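# The Bottles Under the Stairs

Keeping wine at home used to be a matter for people with cellars. Now it's a matter for people with a spare outlet.

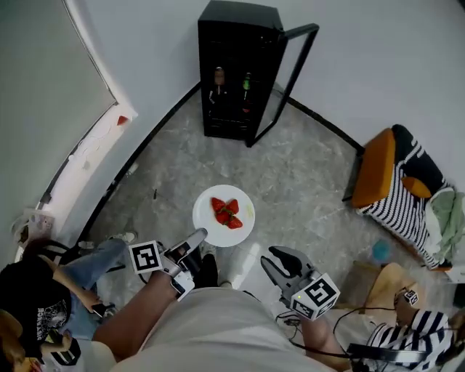

Yasaman Farahani started keeping wine in the closet under her stairs because that was where the vacuum had been, and the vacuum had died. She had 16 bottles then, most of them gifts, and a few she had carried home from a trip to see her sister. Her rule was that anything over a certain price went into the closet and anything under it went on top of the refrigerator in the kitchen. The rule lasted one summer. In September she opened two of the good ones for a birthday dinner and both tasted like stewed prunes.

"I thought I had bad luck with the bottles," she says. "Then I put a thermometer in the closet."

The hot water pipe ran behind the back wall. By late afternoon the closet was warmer than her living room, and by early morning it had dropped again. The wine had been going through that every day for months.

Her story is a common one. A lot of people buy a little more wine than they drink, and the extra has to go somewhere. Few American houses built in the last several decades have a proper cellar, and in many parts of the country there's no basement at all. So the bottles end up in closets, garages, spare bedrooms and the cabinet over the oven, which may be the worst place in any house.

## What wine wants

The needs are simple enough to state. Wine keeps best somewhere cool, dark and still, with the temperature holding steady. The number most often given is 55 degrees Fahrenheit. A few degrees to either side does no harm as long as it doesn't swing around. A closet that sits at 62 all year is a better home for a bottle than a garage that averages 55 by going from freezing to hot.

Heat is the main enemy. It speeds up everything that happens in a bottle, and it does so unevenly, so the wine gets old without getting better. It also makes the liquid expand, which can push the cork out a little. If you've ever picked up a bottle and felt the cork standing proud under the foil, that bottle has probably been hot.

Light matters less for reds in dark glass and more for anything in clear glass. Sparkling wine and pale rosé are the ones to watch. A few weeks on a sunny counter can give them a smell like wet cardboard or cooked cabbage. Some bottles come wrapped in colored film or paper for this reason, and it's worth leaving the wrapping on until you pour.

Humidity gets more attention than it deserves in a small collection. The worry is that a dry room will dry out the cork from the outside. Over 20 years that may be true. Over three or four it seldom is, and a bottle lying on its side keeps its cork wet from the inside anyway. Screw caps don't care which way up they are.

Vibration is argued over. There are people who won't keep wine near a washing machine, and people who have done it for years and noticed nothing. If you have a choice, pick the quieter wall.

## Do you need a machine?

Most people who ask this are holding a dozen bottles and will drink them before next spring. For them, the honest answer from anyone not selling appliances is no. A box on the floor of an inside closet, away from pipes and outside walls, will do fine. The floor is cooler than the shelf.

The answer changes when the house gets hot, when the bottles are meant to be kept for years, or when there are enough of them that losing the lot would hurt. Farahani met two of the three. Her upstairs apartment, where she moved the year after the closet, had big west windows and an air conditioner she didn't like to run while she was at work.

She bought a Zolness cabinet that held 24 bottles, and paid a little over 300 dollars for it. It was a mid-priced unit with a glass door, and it did the job. It was also louder than she expected.

"It hums, then it stops, and you notice the stopping more than the hum," she says. She moved it out of the bedroom hall after a week.

Small wine coolers come in two main kinds. Thermoelectric models have no compressor. They're quiet and shake very little, but they can only cool to a certain number of degrees below the room they're in. Put one in a kitchen that reaches 85 and it will struggle. Compressor models work like a regular refrigerator. They handle a hot room much better, and they make more noise doing it.

Freestanding units usually need open space around them to let out heat, and the amount varies by model. Built-in units vent through the front and can go under a counter. Mixing the two up is the most common mistake. Someone finds a freestanding cooler that happens to fit the gap between two cabinets, slides it in, and a year or two later the compressor gives out.

The other thing to check is the stated capacity. Makers count in slim, straight-sided Bordeaux bottles. Pinot Noir, Chardonnay and anything sparkling comes in wider glass. A cabinet sold as holding 24 may hold 18 of what you drink. Farahani pulled out one of her shelves so the Champagne would fit, and she keeps the shelf behind the couch.

## The racks

Before the cooler, she went through several racks. There was a folding wooden one from a yard sale, which leaned. There was a stackable metal system from Pokitz that she liked very much and still uses in the kitchen for bottles she means to drink soon. The modules clip together and can go up a wall, although past four rows it's a good idea to fix them to something.

Sakalauskas, a two-person woodshop that takes on racks between kitchen jobs, builds to order for odd spaces. Stair closets make up a good share of the work. Their advice to customers is to leave a third of the slots empty on the day the rack goes in. People who fill a rack on the first day are calling back for another within the year.

Their other advice is to measure the door. A rack that fits the closet has to get into the closet.

If you build your own, four inches on center works for most bottles, and you can use plain pine with no finish on it. Fresh paint and stain give off fumes in a closed space. Whether enough gets past a cork to matter is doubtful, but the closet will smell for weeks and so will your labels.

## Keeping track

Past 50 bottles, memory stops working. You'll buy a second case of something you already own, or you'll find a white that should have been opened three years ago lying behind a row of reds.

Farahani tried an app called Derus for a while. It let her scan a label and assign the bottle a slot, and it sent a reminder when a wine was near the end of its drinking window. She gave it up because she kept forgetting to mark bottles as drunk, and the list drifted away from the shelves. What she has now is a roll of paper tags that hang around the bottle necks. Each tag has the year she wants to open it. When she pulls a bottle, the tag goes in a jar, and when the jar is full she writes down what she thought of the wines she can remember.

A notebook works too. So does masking tape on the edge of a shelf. The best system is the one you'll keep up at eleven at night with guests in the kitchen.

## Serving from storage

Storage temperature and serving temperature are different things, and mixing them up leads to a good deal of lukewarm red. A red that comes out of a 55-degree cabinet can be opened right away and will warm up in the glass. Light reds are very good like this. Heavier ones want 20 minutes on the counter first.

Whites and sparkling wines need to go colder. Half an hour in the regular refrigerator is enough for most whites straight from the cabinet. Sparkling takes longer, and a bucket with ice and water is the fastest way to get there. Ice alone is slow. The water is what touches the glass.

Dual-zone coolers promise to hold reds and whites at their own serving temperatures. They're handy for people who entertain a lot. The cold zone is fine for a white you'll open this month, but there's little reason to leave a bottle there for years, and many owners end up setting both zones to 55 and using the kitchen refrigerator for the rest.

Once a bottle is open, all of it goes in the refrigerator — reds too. Put the cork or cap back in and stand it upright. Most wines are good the next day and drinkable the day after that. Past that point, cook with it.

## What to let go

The hardest part for most people is opening things. A bottle gets saved for an anniversary, the anniversary is spent at a restaurant, and the bottle goes back on the shelf for another year. Most wine sold today is made to be drunk within a few years of harvest, and holding it longer only makes it tired.

Farahani goes through her tags every fall. Anything past its year moves to the Pokitz rack in the kitchen, and anything on that rack can be opened on a weeknight with whatever is for dinner. Last fall there were nine bottles. One was corked, two were flat and brown, and the other six went over the course of the next month with soup, takeout and a roast chicken.

She still has one survivor from the closet under the stairs, a red her sister picked out. She suspects it's as cooked as the others were. It has no tag.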